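Waiting for the 60

5/25/18

The transit agency has put up a new sign at my stop. It says the 60 comes every twelve minutes at rush hour, in a cheerful typeface, with a little clock next to it. I read the whole thing several times on Tuesday, because I had the leisure to.

For those of you who don't live out here, the 60 is the bus that goes from the bottom of Tamcombe Street up over the hill and down to the train station. On paper it is a good route. It passes two schools, the clinic and the only decent bakery on this side of town. In practice it travels in a pack, like wolves. You wait half an hour and then three of them come over the hill together, the first one stuffed to the doors and the last one carrying a driver and a man asleep.

I wrote to the agency about this in the winter and got a very nice letter back thanking me for my interest in buses.

So last week I went to the public meeting on the route changes. The plan is to skip the loop by the clinic, take out a handful of stops on the hill and move the last one across the road from the station, where there is currently no crosswalk. The consultants, a firm called Bovitz, had slides. One of the slides had more than 1,000 dots on it and each dot was a rider. I looked for mine.
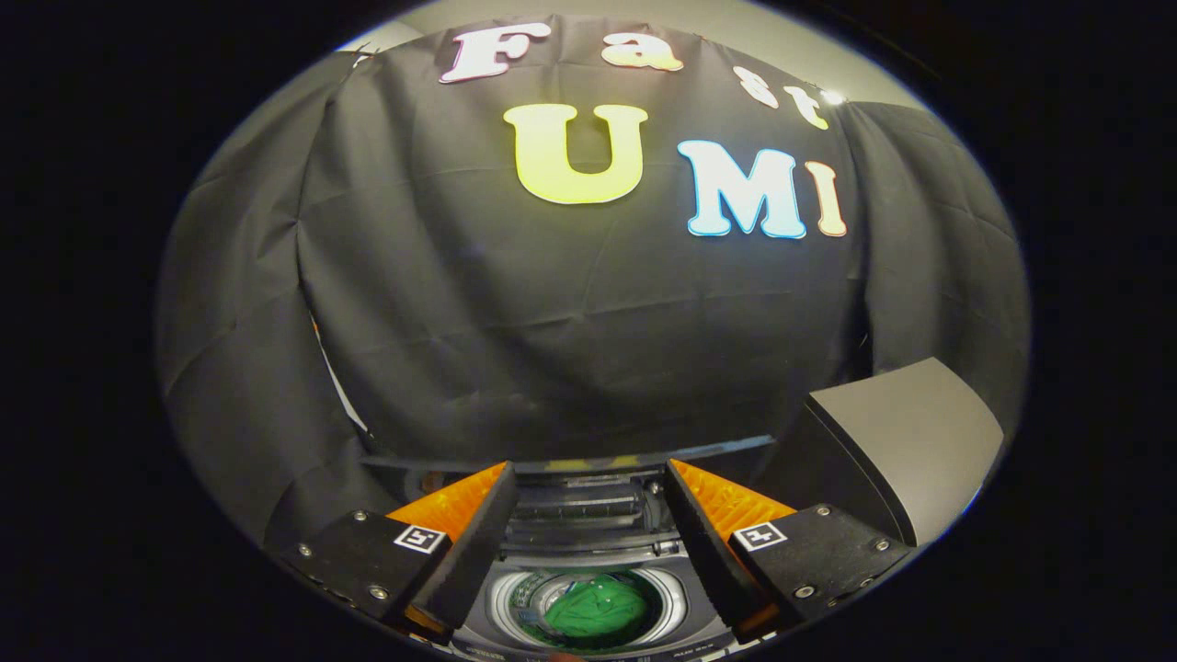 Vol. 3, No. 2

Ghazala Jatoi, who lives on the steep part of the hill, got up first and asked whether the person who drew the map had ever carried groceries. There was a pause. Bovitz said walking distances had been modeled. She asked if the groceries had been modeled. I would vote for her for anything.

Then Noman Butt from the hardware store said he was all for the changes if the bus showed up, and he'd be happy to walk to the next stop, or to Nebraska, as long as something was there when he arrived. He got the only applause of the evening.

My own turn came late, when people were already putting on their jackets. I had prepared remarks – two pages, with a joke – and was given a minute. I used most of it finding my place. What I wanted to ask was why the buses can't be spaced out at the top of the hill, where there's a perfectly good turnaround and a bench. The answer was that this is an operations matter and the meeting was a planning matter. Operations has its own meeting. It's on a weekday morning, downtown, and the way to get there is the 60.

Comments on the plan are open until the end of the month, and you can leave them at the library desk if you don't get along with the online form (it ate mine at the address field). Please mention the clinic loop.

I walked home from the meeting, by the way. Two of them passed me on the hill.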